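Dusting a desk calendar: what's worth doing

Every October I get the same letters about "calendar cleaning kits." I tried the Clovent spray on my own perpetual calendar and could not tell it from a rag. Save your money.

Use a small cotton cloth, folded once. Hold the calendar down with your free hand so it doesn't skate across the table. Go along the printed months, never hard across them. I don't trust any printed lettering to survive scrubbing, whatever the box says. 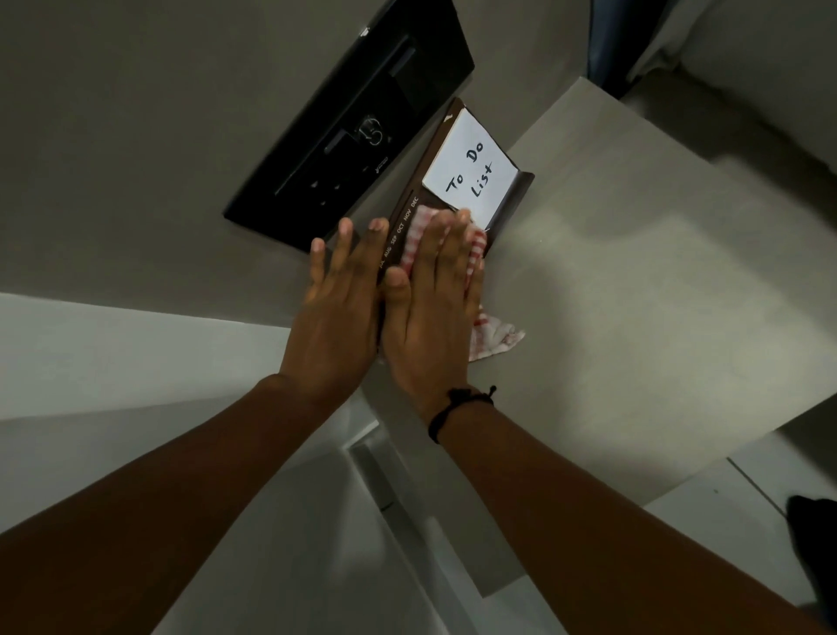
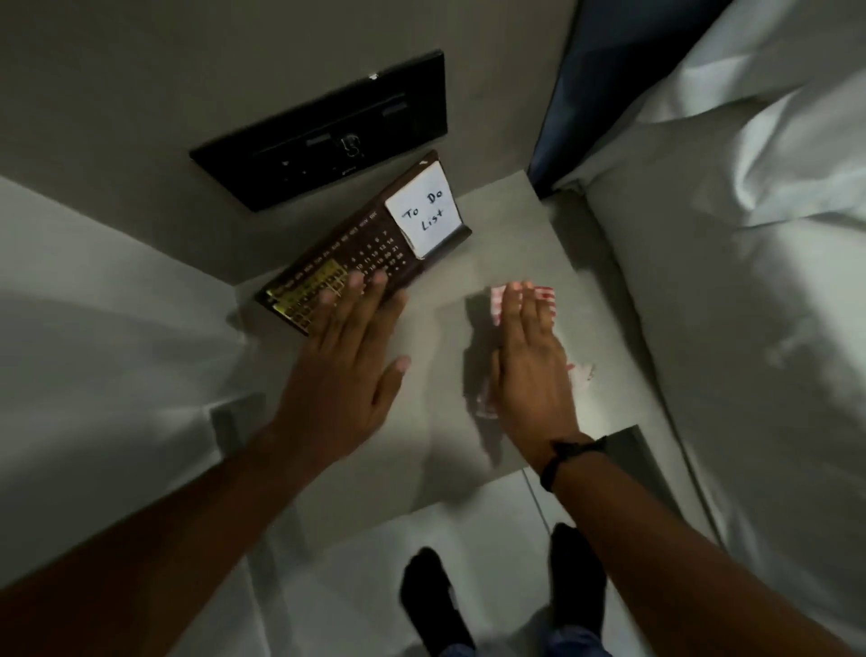 Both pictures: brown desk calendar with its "To Do List" card.

Take the card out if the marker smears easily. Mine did.

Chaltu Chala writes that a drop of vinegar "lifts everything." Maybe, but everything includes the numbers. I'd test it on the underside first and wait 8 hours.

As for doing the bedside table every 3 days, as the Plirell booklet wants: once a week is plenty. Lift the calendar and wipe under it, that's where the dust sits.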